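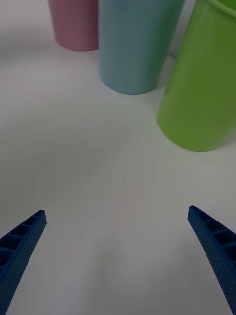

Progress report to Mühlbauer, kitchen chores project, Ornness site
3 March 2023
Prepared by Sieglinde Tiedemann

Work in February stayed on three chores: clearing cups, stacking cups and wiping down a counter. The dishwasher task is on hold until the new rack arrives from Judach.

Cup handling

The team ran 208 trials with plastic cups placed upside down on a white table. The arm has to pick up one cup, turn it over and set it down upright. Picking up works well when the cups have space between them. When one cup stands partly in front of another, the arm often pushes the second cup while closing on the first. Most of the failed trials were of this kind. Turning the cup over is slower than we want, and Reinhold Wendt has rewritten that part of the motion twice. The second version is the one now in use.

The blue fingers have ribbed inner faces and tapered tips. They hold a smooth cup without denting it. We changed one pair after 11 days of use and have ordered spares.

Stacking goes better than we planned for. We had set it down for the summer and would like to move it up.

Counter wiping

Little to report. The arm wipes a bare counter and misses the corners. With objects on the counter it still needs a person to move them first. Reinhold expects to start on this in the next period.

Visit to Grillura

We spent two days at the Grillura snack bar to see how cups and trays are handled during a lunch rush. Staff there clear a table in 7 seconds. Our arm is nowhere near that, and we do not think speed should be the target this year. The manager was more interested in help after closing, when a slow machine is in no one's way – we will look at that case next.

Can it do the chore yet?

For separated cups on a clear table, yes, with a person nearby. For a normal kitchen counter, no.

Budget

Spending is within plan except for fingers and mounts, which went over by 2,000 euros. We ask to cover this from the travel line. Please confirm before the next order goes out.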